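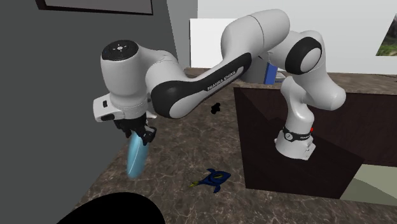
Brown marble countertop, computer render

Stone counters and bread dough: who's converted?

sumathi_rajan
Posted 7:40 am
OK I need to gush somewhere. We moved in April and the new kitchen has a marble counter, and kneading on it is a whole different hobby! My old butcher block grabbed the dough and I kept throwing more flour at it. Now I use a pinch, if that. Yesterday's loaf was 500 g flour, 72% water, and the crumb was so open I sent a picture to my sister before I'd even had a slice. Anyone else?

Filtimer
Posted 8:15 am
Congrats on the kitchen! Marble is lovely for pastry, but I'd argue with you on bread. Cold stone pulls the heat right out of the dough. Mine came down 4 degrees during one long knead last winter and the first rise took forever. I went back to wood and I'm happy there.

sumathi_rajan
Posted 8:32 am
Huh, I hadn't checked the temperature at all. My kitchen sits at 22 C so maybe I'm getting away with it.

Plultetti
Posted 9:04 am
Croissants. CROISSANTS. If you have marble and you aren't laminating on it, please go buy butter right now. I used to chill a sheet pan and work on the back of that, and I still had butter leaking out by the third fold.

paavo.halonen
Posted 11:20 am
Filtimer, you can warm your water a bit and the whole problem goes away. I've kneaded rye and wheat on stone for years. What I would worry about is lemon juice and vinegar, which will leave dull spots on marble. Wipe up fast. And keep the metal scraper off it, get a plastic one.

Filtimer
Posted 11:41 am
Warmer water helps at the start, sure, but I do a 15 minute knead by hand and it still drops. We may just have different patience levels — I want my rise done before lunch.

Wegener
Posted 12:10 pm
15 minutes?? Try folding in the bowl every half hour and skip the kneading. Then the counter only matters for shaping, and for shaping I'm with Sumathi, stone wins. You get that little bit of drag under the loaf and the skin tightens up beautifully.

Filtimer
Posted 12:26 pm
I like kneading! It's the best part!

sumathi_rajan
Posted 6:55 pm
Plultetti, butter has been purchased. Paavo, is a plastic scraper stiff enough for sticky rye?

paavo.halonen
Posted 7:18 pm
Yes, if you get one with a straight edge. The floppy ones are for bowls.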